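Open Afternoon at the Wusard Lab

The manipulation group at Wusard opened its workshop to members in June. Leena Nieminen ran the session, with Teemu Laitinen at the operator station. The subject was tabletop sorting with a two-finger gripper and a camera mounted close to the fingers.

The training set for the current controller holds 1273 recorded runs, all with artificial fruit. Nieminen prefers it to real produce – the shapes stay constant from one month to the next. Mixed sizes and surface textures are used on purpose, as each calls for a different finger opening.

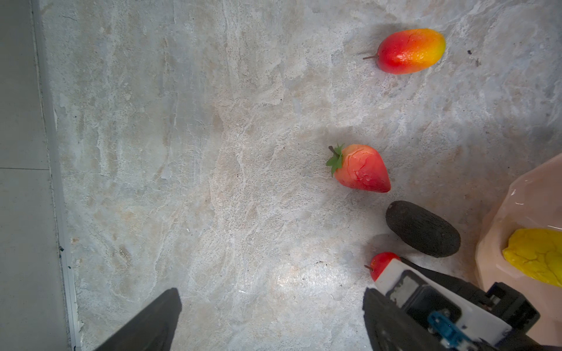
Gripper view at the fruit station: mango, strawberry and avocado on the marble-patterned surface, pink container at right.

Laitinen then took questions on lighting. Glare on a pale work surface remains a known source of error in the grasp estimate, and the group has tagged 169 runs for review on that account. Albane Besnard asked whether a matte cover had been tried. It has not; the group wants the controller to cope with ordinary countertops.

A second session, on gripper calibration, is planned for the fall. Places are limited by bench space. Members who want one should write to Kaisu Ruotsalainen and state whether they have used the Flellik software before.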